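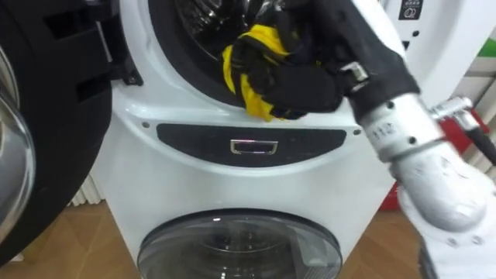
24th October

Home late again, with my feet aching and a mug of tea going cold beside me, but I want to get today down on paper while I still have the order of it straight. I have promised myself all year that I would write up the bad days as carefully as the good ones, and this was a bad day, though a very interesting one, and I find I'm fonder of it now than I was at four o'clock.

The morning went so well that I should have been suspicious. We were on the laundry task, top drum, one cloth at a time, and the arm was putting them in as sweetly as you please. I had my sandwich at the desk and was already composing in my head the cheerful note I would send to the people at Kidus, who have been waiting on a cheerful note from us since the summer, poor things.

Then, a little after lunch, the hand stopped letting go. It went in with the cloth, pressed it down where it was meant to, the program told the fingers to open, and the fingers stayed shut. No alarm, no red line on the screen, nothing. As far as the software was concerned the hand was open and everyone was happy. So the arm did what it always does next and drew back, and of course the cloth came with it, and so did a good pinch of the rubber gasket, because the fingers had closed over that too. I watched that lip of rubber stretch out toward me and I'm afraid I said a word my mother would not have liked. I hit the stop. It took me longer than it ought to have done, and I'll come back to that.

So there we were, with the arm frozen and the gasket pulled out like a lower lip on a sulking child. With the power cut the brakes hold the joints exactly where they are, and that is all very well until you want something to move. I had to work the fingers back by hand, one after another, talking to them the whole time as if they were a nervous horse. The gasket went back into its groove with a soft little slap, and I ran my thumb all the way around and found no tear. What a relief that was! The last gasket took two weeks to come and cost more than my winter coat.

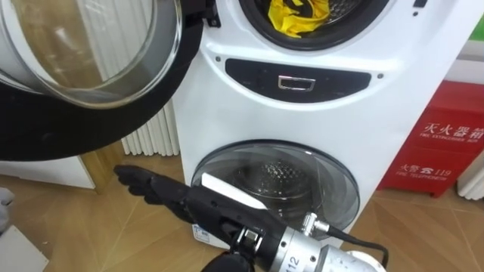 The fault itself I chased for most of the afternoon, and I was wrong 3 times before I was less wrong. First I blamed the new grip settings, seeing that I was the one who put them in. I took them out and the hand still stuck. Then I blamed the cloth, thinking a fold had jammed between two fingers, so I left the yellow one lying in the upper drum with the door swung wide and ran the hand open and shut on nothing at all, well clear of the machine. Up to 800 cycles is what the script allows. It opened and closed like a lamb until cycle 63 and then stayed shut, with no cloth anywhere near it. I was almost pleased. Next I decided it had to be the motors getting warm, and I sat for a long while with my palm on the back of the hand like somebody checking a child for fever, and it was barely warmer than I was.

What finally gave it away was the cable, the black one that loops off the wrist. I happened to nudge it with my sleeve while reaching for my pencil, and the hand sprang open so suddenly that I dropped the pencil. I nudged it again and got nothing, and again, and the position reading hopped about like a frog. So the connection is loose somewhere, and when it drops out the controller goes on believing the last thing it was told. My guess is that the turn of the wrist going into the upper drum puts a tug on it, and a tug every few minutes for months on end would loosen anything. I say my guess, for I haven't had the connector apart yet. My eyes were too tired by then for anything with pins that small.

The loose cable bothers me less than the silence, if I'm truthful. A hand that loses its signal ought to shout about it, and ours kept quiet and reported the old number as though it were fresh. I went back through the manual from Akinola, and there is a setting for exactly this, a timeout on stale readings, and it was turned off on our arm. I have a horrid feeling I turned it off myself last November when it kept tripping during the drawer work and I wanted to get home. I can't find a note of it anywhere. This is why I keep a diary, and naturally that week in the diary is all about my tooth.

And then the stop button. I had let it wander to the far end of the desk behind the monitor, because I needed the space for my lunch. It can't have been more than 2 seconds before I got my hand on it, but I felt every bit of them. If it had been somebody's sleeve in those fingers, and not a bit of rubber, I would be writing a very different page tonight, and I don't care to think about it for long. I have taped a square on the desk now, right by my left hand, and the button lives in it, and lunch can go on my knees.

I rang Ustlow before I left and told them the whole thing, button and all. They were kinder than I expected. They want the cable replaced and not just pushed back in, and they want the timeout on in the Stiltby lab as well, where the same model of arm is doing dishes. I said I would write it up properly in the morning. They asked whether the washer was damaged, and I said no, though I'd like to run it full of water and look for drips before I swear to that.

So, for tomorrow: new cable, timeout on, pull the plug out on purpose and make sure the hand complains. Then the cheerful note to Kidus will have to become a rather plainer one. I also need to buy bread, and I still have to put the bins out tonight.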